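Keeping two arms on one clock: Liam Tapley on the Drula scheduler

October 10, 2018

Liam Tapley has spent most of the year on a part of the software that users of Drula rarely look at. Drula is the control stack written at Plilterlow for small two-arm cells, and Tapley maintains its scheduler, the layer between the task planner and the two joint controllers. Version 3 is due in November. We spoke for an afternoon about what has changed in it and what has been put off.

The old scheduler, he said, was written for one arm and then run twice. "Each arm had its own process, its own clock and its own queue of waypoints. There was a message between them when a task said there should be one. If the task author forgot, the arms had no idea about each other."

That arrangement held up for work where each arm kept to its own half of the table. It broke down on handovers. Tapley describes a handover as a short period in which both arms are responsible for one object, and he thinks most of the faults he was sent came from software that had no way to express that. "The planner had a state for 'left has it' and a state for 'right has it'. The time in between was a gap in the log. You would get a fault in that gap and have nothing to read."

Version 3 replaces the two queues with a single timeline. A motion on either arm is an interval on it, with a start, an end and a list of resources it holds. A resource can be a joint group, a gripper, an object or a region of the workspace. Two intervals can hold the same object only if both are marked as shared, and a shared interval must name the condition that ends it.

"The condition is the part people get wrong," Tapley said. "They write a duration. Half a second, open the left gripper. I wanted it to be awkward to write a duration, so you now have to give a reason string with it, and the string goes in the log."

The usual condition is a pair of readings: motor current in the receiving gripper above a threshold, and jaw position stationary. Neither is enough alone. Current rises when the jaws close on each other with nothing between them, and a jaw can stop moving against the edge of an object without having a useful hold on it. With soft items the threshold is poor in any case, and Tapley said he does not have a good answer for cloth. The present default checks the jaw position against a range given per object, which has to be measured by hand.

Regions took longer than objects. The first attempt divided the space above the table into boxes and let one arm hold a box at a time. It was safe, and it was very slow, as the middle of the table was a single box and most of the work went through it. The current version sweeps each planned motion into a set of capsules around the links and compares them over time. The check is run at 500 steps per planned motion, and the planner is told which pair of links came closest and when.

"The grippers are always the closest pair, because you want them to be," he said. "So you need to be able to say, for this interval, these two bodies may come within 12 millimetres, and everything else keeps its normal margin. Before, people turned the whole check off for a handover. Then the forearm was unprotected as well."
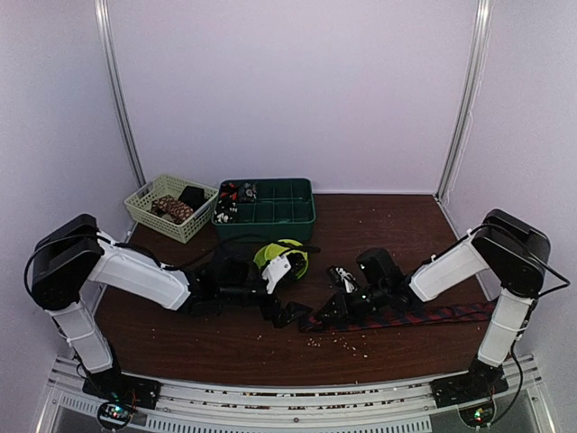
Both arms at the centre of the table, with a roll of tape in the left gripper.

Perception runs separately and is allowed to be late. A camera result arrives with the time at which the image was taken, and the scheduler asks the timeline where both arms were at that moment. If a link lay between the camera and the object, the result is kept but given a lower weight. Tapley took the idea from an internal note by a colleague on the Grusanitz project, where the same problem had come up with a conveyor.

He was less pleased with how object identity is handled. A tracked object has one entry for its whole life, and when it is lost from view and found again the matcher must decide whether to reuse the entry. In clutter it often makes a new one. The old entry then goes on holding its resources until it times out, and an arm waits for something that is no longer being tracked. "It looks like a hang. It is a perfectly correct wait on the wrong thing."

The replay tool was written to find cases of that sort. It reads a recorded timeline and feeds it back through the scheduler with the controllers stubbed out, so that a decision can be stepped through on a laptop. The regression set holds 3,000 recorded timelines, and a change to the scheduler is not merged until all of them have been replayed. A difference in output does not block the merge, but the author of the change has to sign it off. Tapley admitted that this is tedious when a small change in timing shifts every interval by one tick, and a comparison that ignores uniform shifts is on his list.

On clocks he was brief. Both joint controllers now take their time from the host at start-up and are corrected at a fixed interval. If the offset between them goes over a limit, shared intervals are refused and single-arm work carries on. The earlier behaviour was to stop everything, which users disliked, and several had raised the limit until it had no effect.

I asked whether the single timeline would extend to more than two arms. The data structure allows it. The capsule comparison grows with the number of pairs of bodies, and he has not measured where it stops being usable. Declercq, the company's simulator, can load a third arm, and the scheduler will accept it, though the handover templates are all written for two and would need rewriting.

Migration will need some work from existing users. Task files from version 2 load, but any explicit message between arms is converted to a shared interval with a duration, and the loader prints a warning for each. Tapley suggests starting with those warnings and replacing each duration with a gripper condition before touching anything else. The thresholds from version 2 should not be copied across: current is now filtered before the comparison, and the old figures will read high.

The object range files keep their format. The region files do not, and there is no converter for them yet.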